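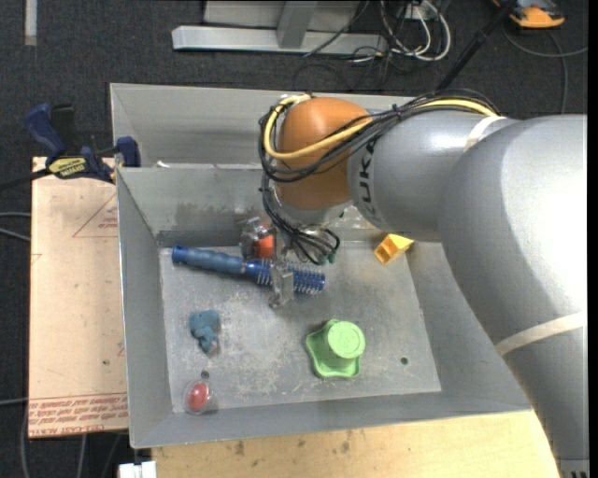 Mornings at the Vidmar returns shed used to start with a row over who got the odds-and-ends bench, and I mean a proper row, because I was usually in it. The shed sits behind the bus depot in Jodlow and takes in everything that comes back to the shops: kitchen bits, bathroom bits, toys, things with no label that fell out of other things. I did two years on that bench before I moved to the office upstairs and started writing this page. So when I heard the robot arm had been given a share of the sorting, I went down on Friday with my tea to have a nosey. And there it was, working over a metal tray with a blue-handled brush, a green plastic knob and a little yellow block in it, which is exactly the sort of daft mixture I used to get handed at six in the morning!

The news, for those of you on other sites, is that the arm now takes the first pass on small mixed returns for the whole of the day shift. It was on mornings only up to March. Biston, who look after the software side, have been in and out all spring getting it to pick things up one by one out of a jumble, and the shift managers have agreed to let it carry on through to the evening. The late shift stays as it was for now, all hands, no arm.

What does that mean for people? Well, no jobs have gone from the bench, and I asked that one twice. There were four on it and there are still four, but the work has moved along a bit. Two of them now do what's being called second look, checking anything the arm has left behind or put in the wrong crate. The other two have gone over to repairs and repacking, which used to get squeezed into the last hour of the day and mostly didn't happen. The repair shelf had 630 items waiting on it when the change came in. It's down to 60 this week, and the shelf has got a wipe-down for the first time since I've known it.

Ernő Kerekes has moved to second look and he's pretty happy about it. His wrists were giving him trouble by the end of last year (mine did too, all that reaching and twisting) and he says he goes home less sore. He also says the job is slower in a way he's still getting used to. On the old bench you had your own rhythm and you could crack through a crate before break if you fancied it. Now you wait on the arm, and if it has a think about something, so do you. He's taken to doing the labels while he waits.

The pay question is the one everyone asked me about on the stairs. Second look is graded the same as the old bench, and repairs is one grade up after training. The training is 48 hours, spread over a few weeks and done in work time. Anyone on lates can put their name down for it as well, and the sheet is on the board by the lockers.

I stopped a good while longer than my tea lasted. You do get drawn in, watching it come down over a hairbrush and wondering which end it'll go for.

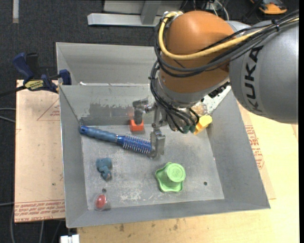
Tihomir Nikolaidis isn't so sure about all this, and asked me to put it in, so I am. He told me that a bench with four people round it was where new starters learned the stock, just from chatter, and that with two people checking crates in near silence they'll have to learn it some other way. He'd like every new starter to get a fortnight sorting by hand before they go anywhere near second look. He has put that to the shift managers in writing and they've said they'll answer before the summer rota goes up.

I think he's got a point, for what it's worth. I learned half of what I know about tap fittings from people moaning about tap fittings.

The Groltton site is next in line to try the same set-up, and a few of their bench team are coming over to see ours and have a go at second look for a morning. If you're on shift and don't mind being asked a lot of questions, let Ernő know. There'll be bacon rolls in the canteen from half past nine, and yes, I've asked for veggie ones too.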